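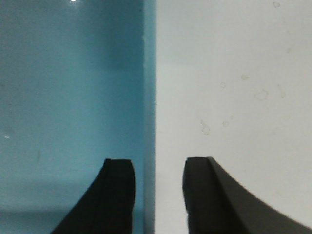

Reading time: 2 min

How to check if a robot can do a bin chore

Many shop owners ask me if a machine can already move their plastic bins. My answer is to test one small motion first. At Cimari we did it with Afia Zakaria, on a roller conveyor with nested bins.

Step 1. Choose one edge

Thin edges are the easiest place to begin. Open the fingers wide and bring one to each side of the edge.

Step 2. Try the stack

Two nested bins are harder, as the rims are close together. A person feels with the thumb how many he has taken. The gripper must be told – or it must look again.

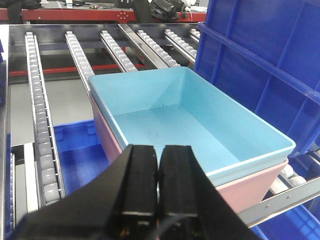

Gripper at the near rim of the light blue bin, with the pink one under it.

Write down every try, also the bad ones. Our notebook has 477 tries, and I would not yet leave the machine alone for a full shift. 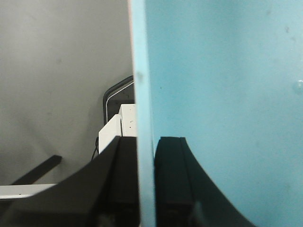
Step 3. Close slowly

Keep both fingers at the same height and lower the speed before contact. If the edge bends, stop and start again from Step 1.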